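The Last Bus to Prarkdale is my new favorite short 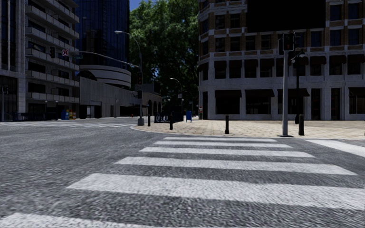
I found this one because I was supposed to be folding laundry. I had a list of shorts I'd been meaning to get through, I picked the one with the dullest title, and then I sat there with a towel in my lap until it was over. Then I watched it again!

So, the setup. A woman gets off work late and catches the last bus home to Prarkdale. She falls asleep, wakes up, and the route number on the front has changed to 367. The driver won't talk to her. The other passengers all seem to know where they're going, and every time she pulls the cord the bus speeds up a little. If you've ever missed your stop at night and had that cold drop in your stomach, well, that's the entire movie, stretched out until you can hardly stand it.

What I loved most was the sound. There's almost no music (I counted two spots, both tiny) and everything else is engine hum, squeaky seats and that awful ding from the stop cord. By the end I was flinching at the ding. The credits list a sound outfit called Tiedemann, and I hope they get a ton of work out of this.

The lead is great too. She barely has any lines, so most of it comes down to how she holds her bag. At first it's on the seat next to her, then it's on her lap, and by the last few minutes she's got both arms wrapped around it like a kid with a pillow. I didn't catch that until my second time through.

Now for my gripe, and I'll keep it vague for anyone who hasn't seen it. There's a phone call near the end where somebody pretty much explains what the bus is. Why?? I was having such a good time guessing! My own theory involved the transfer slip from the opening, and I still like mine better. Cut the call and you'd have something close to perfect.

It was made by a little company called Bukamel, same people who did Ultel, the one with the haunted answering machine. I thought Ultel was fine, kind of a one-joke thing, and it looked murky in a way that made me squint. The new one is a huge step up. Even the dark shots are readable, and there's a green light over the back door of the bus that I keep thinking about.

Anyway, watch it with headphones if you can, and maybe not right before your commute. I've got another horror short lined up for next time, a 60-second one about a vending machine, and after that I really do have to deal with those towels.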